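Thin Objects, Wide Fingers

The straw is a poor object for a parallel gripper. It is light, it rolls, it crushes under moderate force, and in a pile it hides behind its neighbors. For those reasons the manipulation group at Driltgate chose it as the main test object in a comparison of two finger designs and two camera placements, carried out on a pair of small tabletop arms.

The comparison started in May with a practical complaint. Arnimine, which supplies Driltgate with fingers, had offered a narrower tip with a softer pad. The group already had a set of wide, flat fingers that performed well on cups and boxes. Nhàn Khổng, the engineer in charge of the bench, wanted to know whether the narrow tip justified changing every gripper in the lab.

"On a box you can't tell them apart," she says. "A box forgives four or five millimeters of error. I needed an object that forgives one."

The task is short. Loose straws lie on both sides of a tray. Each arm takes a straw from its own side, lifts it clear of the pile and lays it in the tray. A trial counts as a success if one straw, and only one, ends up inside the tray walls with no visible crease. Two straws in one grasp is a failure, and it was the most common failure in the study.
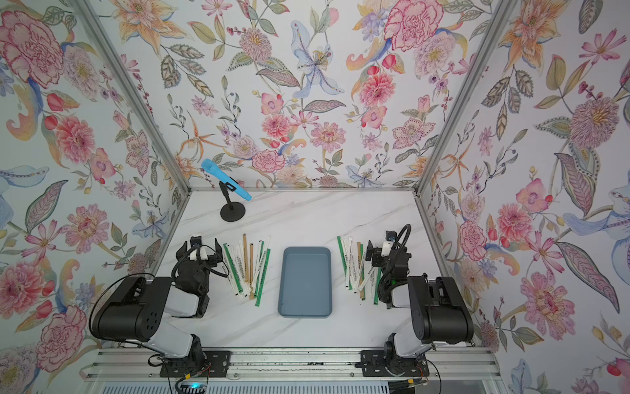
Driltgate Manipulation Group -- Bench Testing

The two arms are mounted on an aluminum rail at the front of the table, one at each end of the work area, so that each can reach the tray without crossing the other's path. The walls carry a dense floral print, and the tabletop has a marble pattern. Both surfaces make segmentation harder than a plain gray backdrop would, and the group kept them for every run. The straws are a mix of white, green and tan, some with small printed text. White straws on the pale tabletop gave the lowest detection scores of any color.

Across the full program the group logged 2,673 grasp attempts. The first 626 used the wide fingers with a fixed overhead camera only. After that, finger type and camera placement were varied in blocks of 30, with the pads wiped between blocks and the gripper zero position checked against a steel gauge. The blocks were shuffled so that pad wear would not fall on one condition.

The narrow tip did what Arnimine said it would on isolated straws. It reached down between neighbors without pushing them, and double grasps dropped sharply. In dense parts of the pile the gain was smaller. The fingers entered cleanly, but the soft pad dragged on adjacent paper straws during the lift and pulled them along. Plastic straws slid off the same pad with no trouble.

Force settings explained part of the gap. The wide fingers spread the load over a longer section of straw and could close harder before creasing it. The narrow tip had to be run at a lower current limit, and at that limit the motor controller became uneven near the end of its travel. Achilleas Sfakianakis, who wrote the control layer, traced the behavior to friction compensation tuned for the heavier finger set. Retuning took two afternoons. He then reran the affected blocks and discarded the originals.

"If you change the finger, you have changed the controller," Sfakianakis says. "The data sheet has the mass of the finger on it. People skip that line."

Camera placement mattered more than either engineer had expected. A wrist camera improved the final approach on both finger types, but it lost sight of the straw once the fingers began to close. The fixed camera kept the whole pile in view and was worse at judging height. Running both through the Tadatis vision package gave the best results -- at the cost of a slower cycle, which the group considers acceptable on a bench and too slow for a packing line.

Durability is still open. The soft pads are rated for around 2,000 closures, and one pair showed a shallow groove well before that. Khổng has sent the worn pair back to Arnimine and asked for a harder compound in the same shape. A partner lab in Bragança will repeat the straw trials with its own arms, using the same tray and the same success rule.

For now the bench runs narrow tips on thin objects and wide fingers on everything else. Changing a set takes four screws and a new calibration file.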